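Stapling your own zines — how many pages is too many?

cullow_jen

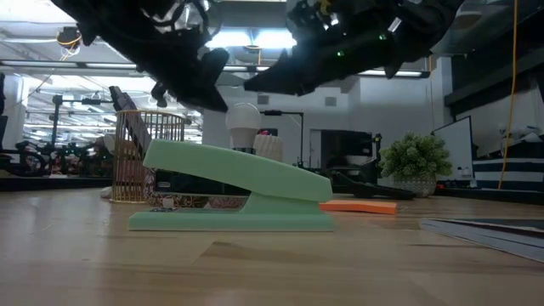 I've been making a little walking zine for our Saturday group, and it has crept up to 40 pages, bless it. My big mint-green stapler is lovely but it sulks at anything thick, so should I be sewing instead?

Talten
Sew it! Three holes, waxed thread, a cup of tea. You'll never go back.

mada_papers
Sorry, can't agree — sewing 500 copies would finish me off. Use thinner paper and longer staples.

cullow_jen
Only 2 dozen copies, thankfully! I'll try thread on one tonight and see how my fingers feel.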